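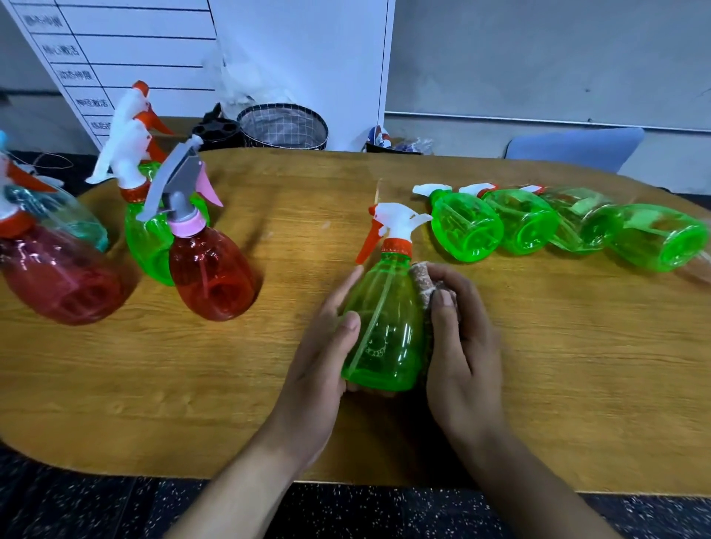 Wiping down the spray bottles at the big oval table, March.

Hi Vasilică, and hello to everyone at Cârstea who reads these over your shoulder!

March was mostly bottles. The Wallby share-out shelf was getting low on cleaning kits, so we pulled out the donated spray bottles and have been going over each one with a cloth before it gets filled. They're a cheerful lot, mostly green with a few red ones and a teal one, and the trigger heads come in a couple of styles (I'm fond of the red bottle with the pink lever). The embossed pattern on the green ones collects dust like you wouldn't believe, so those take longer than I'd planned for.

Where we are: 31 kits have gone out to households on the Jaltell side, and the target for the end of the grant is still 50. Each kit is a spray bottle, cloths, a scrub brush and the one-page mixing sheet. I rewrote the sheet after two families asked me the same thing about vinegar, and the new one has much bigger type.

Money: we've spent 3,816 of the grant so far, mostly on concentrate and brushes. The brushes went up in price between the first order and the second, which annoyed me, but I moved a little over from printing and we're still inside the budget you approved.

What's behind: labels. The first batch from Flaser peeled at the corners as soon as they got damp, and I've asked for a sturdier kind. They say it's a two-week wait. Until those come I'm holding back the filled bottles, because I don't want anything going home without a label on it.

Next month I'd like to get the remaining kits packed and start the follow-up calls. Could you let me know if you still want the receipts scanned one by one, or is a single file okay?

Contact the Wallby project office | © Wallby | Back to top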